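HOSP 223 Housekeeping and Linen Services
Topic 11: Flat linen

Students are to read this handout before the August practical. Sheets must be sorted by colour and size, then checked for stains and tears. Damaged items are recorded on the Prereck form and set aside for mending. 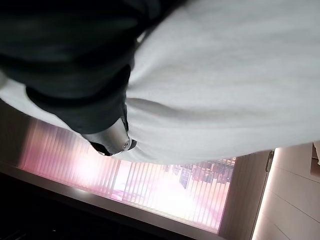
Creasing is assessed before a sheet is folded. Plain white fabric is used throughout this topic, as faint shadows make folds easier to judge. Where creases radiate from a single point, as they do across the white sheet shown, the cloth should be smoothed outward from that point towards the hems.

The practical is worth 80 marks. Enquiries should be directed to Anikó Virág, Room 1116.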